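Acoustic Porch Forum > Gigs, Tours and Festivals > Holari at the Palacios -- anyone else go?
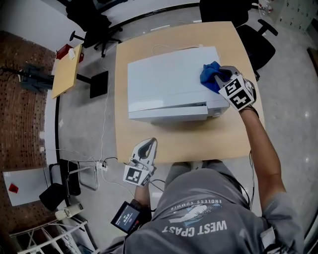

Wiping down the printer

reedbender
Nov 15, 2022
Saw Holari at the Palacios last night and wanted to hear what other people thought. It holds 200 and it was close to full. They did two sets with a break. The first was mostly the new record, Zurkergate, played in order. The second was older songs plus a couple of fiddle tunes I didn't recognize.

I thought Oona Honkanen's singing was the best I've heard from her. I've seen them four times. The harmony parts with Marcelino Casado used to be a little shaky on the slow songs and they were dead on this time. My only complaint is that the bass was too loud from where I was sitting, left side, third row.

Setlist for the second set as far as I can remember it: Cold Ferry, Ten Mile Orchard, fiddle tune, Mother's Lantern, fiddle tune, The Long Field, and Cold Ferry again as a singalong at the end. I may have the middle two swapped.

gus_on_dobro
I was there, back by the bar. Bass was fine back there. Vocals were a bit buried if anything.

I didn't like the first set as much as you did. Playing a whole album in order is a hard thing to pull off, and that album has three slow ones together in the middle. People near me started talking. On the record I don't mind it. In a room with a bar it drags.

Second set was very good. The first fiddle tune was Sally in the Barley, the second I don't know.

plainsong58
Three slow songs in a row is the point of that record. They're one piece in three parts. If people were talking, that's on the people.

gus_on_dobro
Maybe so, but a band playing a bar knows it's playing a bar. Casado switched to mandolin for the third one and it still didn't pick up. They could have put something quick in between and gone back to it.

plainsong58
Then it wouldn't be the record. The poster said they were playing the record.

hollis.m
Did they sell the new one at the table? I ordered it from Curkia in September and it still hasn't shown up. Two emails, one reply saying it was on the way.

reedbender
Yes, CD and vinyl. Vinyl was 20 dollars. They had a short stack left by the end of the night. I'd write Curkia again and give them the order number in the subject line. That worked for me when I was missing a banjo record from them.

tunebook_annie
The second fiddle tune was one of Oona's, she said the name from the stage but I didn't catch it. It's in A, and she had the fiddle cross-tuned for it. She retuned during the talking before it and you could hear her checking the low strings.

I'm with Gus on the middle of the first set. I like slow songs, but all three are in the same key and nearly the same tempo. On the record there's pump organ on the second one and that breaks it up. Live it was guitar and bass on all of them until the mandolin came out.

gus_on_dobro
Good point about the organ. I hadn't put my finger on it.

plainsong58
I'll give you the organ. I still wouldn't change the order.

wexcountypicker
Couldn't make it, had to work. Is Casado still playing the old archtop? Last year he had a flat-top and I thought it suited the band better.

reedbender
Flat-top the whole night, except for the mandolin. He played it into a mic, no pickup that I could see. He stepped in close for the solos and backed off for the vocals. Probably part of why the bass seemed loud to me, he was on the other side of the stage.

wexcountypicker
Thanks. Glad he stuck with it.

hollis.m
Wrote to Curkia again with the order number in the subject like you said. They answered in an hour. The label had my old address on it, so they're sending another copy.

On the setlist, are you sure about The Long Field? A friend who went says they closed with Cold Ferry but she doesn't remember The Long Field at all.

tunebook_annie
They played it. It was shorter than usual -- they left off the last verse and went straight into the Cold Ferry chorus. If you weren't listening for it, it could pass for an intro.

reedbender
That sounds right. And I did have the middle swapped, Mother's Lantern came before Ten Mile Orchard. I can't edit the first post anymore, so take this as the correction.

gus_on_dobro
Does anybody know if they're coming back through in the spring? I'd go again if it's a regular set.

plainsong58
Nothing listed yet. I'd go for the album again too.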